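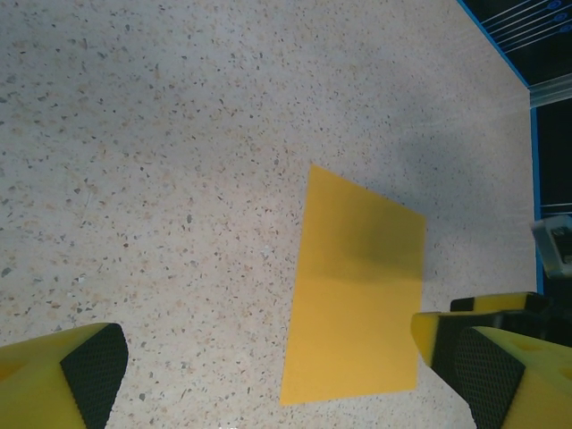
Sep 20, 2026. The proofs of the Zirkness Almanac came back to the Institute this morning, and I spent the better part of the day at the long desk with them. The calendar pages are sound. The tables of sunrise and sunset have been checked against last year's and against the new calculations, and I found one transposed figure in December, which I have marked. The cover remains unsettled. The printer has sent a pale lemon, which reads as weak beside the black lettering and would look weaker still after a winter on a kitchen hook. What the Almanac needs is a warm golden yellow like that of the sheet on the speckled floor, in the part where the light falls on it evenly. In shadow the same color goes to a muddy olive, and I have noted that as well, given that most of our readers hang their copies in hallways. I shall write to Bakhtiari tomorrow and ask for a fresh sample on the uncoated stock.

The matter of the weather verses is before me again. Each month has carried a verse at its head from the first edition onward, and each editor in turn has wished to drop them. I wished it too, during my first two years in this post. The verses are poor. The one for February rhymes "drifted" with "shifted" and then, four lines later, with "lifted," and makes no claim about the weather that a reader could use. Yet the correspondence file shows that when the verses were left out of one edition, before my time, the Institute received more letters than it had on any other subject, including the omission of the livestock fairs. I have left the verses in. I have corrected the comma in the August verse, which has been wrong for as long as I can trace it.

The planting notes are in better order than I expected. Ainhoa Paredes has rewritten the whole of the spring section, and she has done it without lengthening any entry, a thing I had told her could not be done. Her notes on onions are a real improvement. The old text directed the reader to plant "when the ground permits," and said no more. The new text states the depth, the spacing, and the soil temperature, and asks the reader to wait until a handful of earth will crumble. I would have liked her to keep the old phrase somewhere, as older readers look for it, and I have penciled it back in at the foot of the column with a question mark. She may strike it if she prefers.

I am less content with the section on fruit. It was written for orchards on the south slope, where the frost leaves early, and it gives dates as though the whole valley lay at one height. A reader in Gornley who followed our advice on plums would lose the blossom one year in three. This complaint has been made to the Institute before, by letter and in person, and it was answered each time with a promise to look into it. I have now looked into it. The section should be split into an upper valley and a lower valley column, and the dates for the upper column moved back by 12 days.

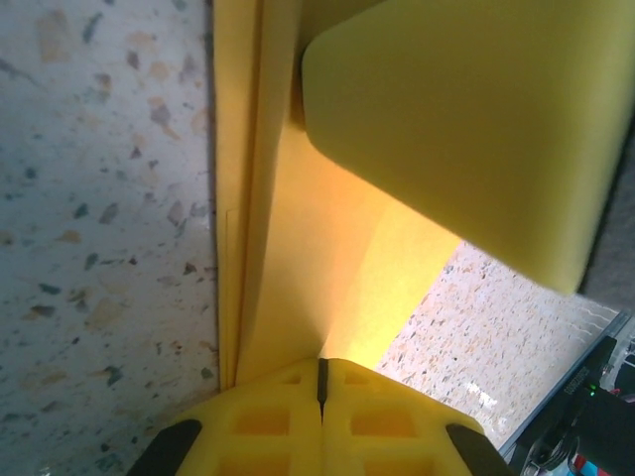 That figure will be argued over. It comes from the blossom records kept at the Gornley schoolhouse, which are careful but have gaps, and from my own reading of them over the summer. A longer series would be better. There is none, and I do not think it proper to hold the correction back for another edition while we wait for one to appear. I have drafted a sentence explaining the source and giving the years that are missing. It runs to three lines in the proof, and the compositor will have to take those lines from the notes on quinces, which can spare them.

The index of fairs and markets required most of the hours before lunch. The Dresero fair has moved to its autumn date and will stay there, according to the notice we hold on file. The Gornley cheese market is now held every second week from spring onward, and I have had to set it out in full, as the old form of words ("fortnightly, weather allowing") led several readers to arrive on the wrong morning last year. One of them sent us his bus ticket. The horse sale has been removed. It has not been held for two years and no one I have written to is able to say whether it will be held again. I dislike removing things from the Almanac. A fair that drops out of the list tends to be forgotten, and I am aware that the Institute has some part in that.

I ate at the desk, against the rule that I wrote myself, and finished the tide of small queries that had collected on the blue slips. Whether "moonrise" is to be one word: it is. Whether the church feasts should be set in italic: they should not, the italic being kept for the names of plants. Whether the page of weights and measures may be dropped at last: I have said that it may be reduced by half. The table of bushels stays. The table converting rods to yards may go, and I expect to hear about it.

There remains the question of the long essay. Every edition closes with an essay on some subject connected with the valley and its seasons, and this year's is on wells. It is the best we have had in some time. The author describes how the old wells were sited, how they were lined, how households shared them in a dry summer, and how a well was closed when it failed. The account of the dry summer is very fine, and the paragraph on the smell of the stone at the top of a well in July gave me more pleasure than anything I have read at this desk for months. The difficulty is its length. It is long enough to push the Almanac past the page limit, and past that limit the binding must be changed from staples to glue. A glued almanac will not lie open, and a reader with flour on both hands needs it to lie open.

I put the difficulty in a short memorandum at noon and sent it around with the proof of the essay attached.

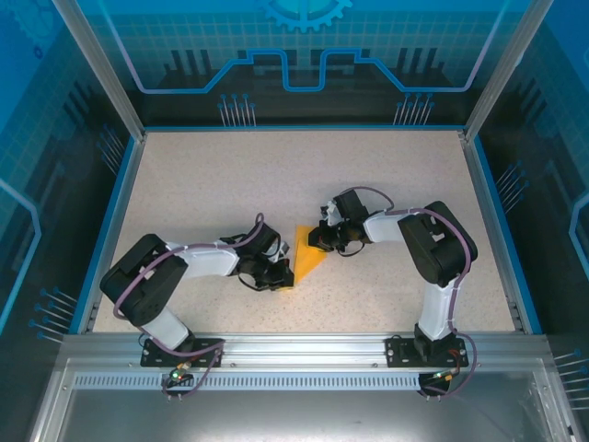

Shahram Safavi replied within the hour that he would rather see the advertisements cut than a word of the essay, that the seed merchants had been given two full pages on the strength of nothing but habit, and that "a reader keeps the thing for the wells and the moon, and will find his seed merchant without us." He added that the title should be changed from "Some Notes Upon Wells" to "Wells," and that he was prepared to be outvoted on that point alone.

I have considered his reply at some length. He is right about the title. On the advertisements I can agree only in part. They pay for the paper, and the print order this year stands at 200 copies above the last one, all of which must be paid for before any is sold. It would be possible, however, to set the merchants' notices in a smaller size and bring the two pages down to one. I would have to write to each of them, and I would have to do it before the proofs go back. I have made a start on the letter. It thanks them for their long support, explains the change plainly, and offers a reduced rate. I took out a sentence that sounded as if we were doing them a kindness.

With that page recovered, and with the loss of the rods and yards, the essay fits to within a few lines. I went through it once more with a pencil looking for those lines, and found them in the second section, where the author describes the same windlass in two places. I shall ask leave to remove the second description. The author is owed that courtesy and will, I believe, grant the request.

A further item for the record. The moon tables have been printed for many years with the full moon as an open circle and the new moon as a solid one. This is the usual practice and I have never thought to question it. A child from the lower valley has written, in ink and with a ruler, to ask why the bright moon is drawn empty and the dark moon is drawn full. I have read the letter several times. It deserves a proper answer, and I would like the answer to be printed beneath the key, in one sentence, so that other readers may have the use of it. My first attempt was too learned. My second said merely that the paper stands for light and the ink for dark, and I think that will do.
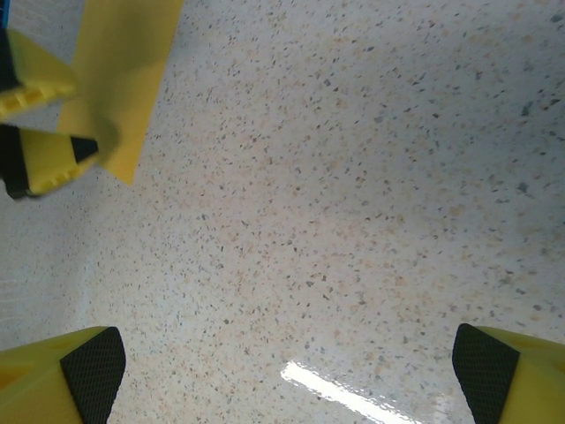
The floor, with a light reflected in it.

Late in the afternoon I returned to the calendar pages and read all of them aloud, as I do each year, figures included. It is tiresome work and I know of no substitute for it. The eye passes over a wrong digit that the voice will stumble on. I stumbled once in June, where a sunset had been set a full hour early, and once in October, where the fault turned out to be mine and the proof correct. The June figure has been marked in red and the page put at the top of the pile.

To be done tomorrow: the letter to Bakhtiari about the yellow; the letters to the seed merchants; a note to Ainhoa Paredes about the onions and the old phrase, with my thanks, which I failed to put in the margin. The proofs themselves must go by the 4 o'clock collection. If the new cover sample is not to hand by the end of the week, the Institute will have to accept the lemon or go back to gray, and I should be sorry to go back to gray. The gray edition is the one that readers tell me they mislaid.

Lamp oil, string, and a new red pencil to be ordered.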